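Keep the Box

My sister-in-law, Kátia Cordeiro, moved house in February and threw out every box she owned the week before. Then she spent 530 pounds on a removal firm's packing service, a good part of which was cardboard. I have teased her about this and will not do it again in print, except to say that she had been following the advice everyone now gives, which is to get rid of packaging the day it comes through the door.

I think the advice is bad. A sound box is a useful object and most homes should keep a few.

The case against is easy to state. Boxes take up room. They gather dust, and in a damp cellar they go soft and attract silverfish. People who keep one tend to keep forty. Anyone who has cleared a parent's loft will know the feeling of opening a large carton to find a smaller carton in it, and inside that the polystyrene from a television that went to the tip years ago. I cleared one in Braltine with 10 of these nests in it and I was not in a good mood by the evening.

But that was a problem of sorting. Most of what was up there should have gone, and a few things were worth having. A strong carton with its flaps intact will carry books. A shoebox will hold a year of receipts. A shallow box with stiff sides will do the work of a drawer divider, and shops will sell you the divider for six or seven pounds and send it to you in a box.

Children understand this better than we do. My niece Gretel had a toy kitchen with a working timer, and for most of one winter she preferred the carton it came in. It was a shop, then a bus, then somewhere to put the cat. Low open boxes are good for this sort of thing as well, because a child can reach in from any side and see what is there.

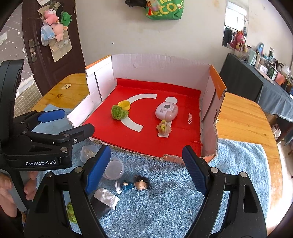

An open box with a red mat and a few small things inside.

Some firms have noticed that people like to hold on to a well-made box, and they print it nicely for that reason. I have mixed feelings about it. A tin from Sveinbjörnsson's, the bakery near my old office, has held my sewing things for longer than I worked there, and I am fond of it. Yet part of the price of the biscuits was plainly the tin. If a box is going to be made that well then it ought to be used for years, and a household that puts it straight in the recycling has paid for something and not had it.

Recycling is the usual answer at this point. I recycle too. But pulping a box and making another takes water, power and a lorry at each end, and using the same one again takes a roll of tape.

My own rule is 7 boxes, flattened if they will flatten, kept behind the wardrobe where it is dry. When an eighth arrives, the worst one goes out. I look for double walls, clean corners and no smell. Anything that has held fruit goes, and so does anything with a window cut in the front. My neighbour Ivia thinks even this is too many, and she has borrowed three of them since the summer.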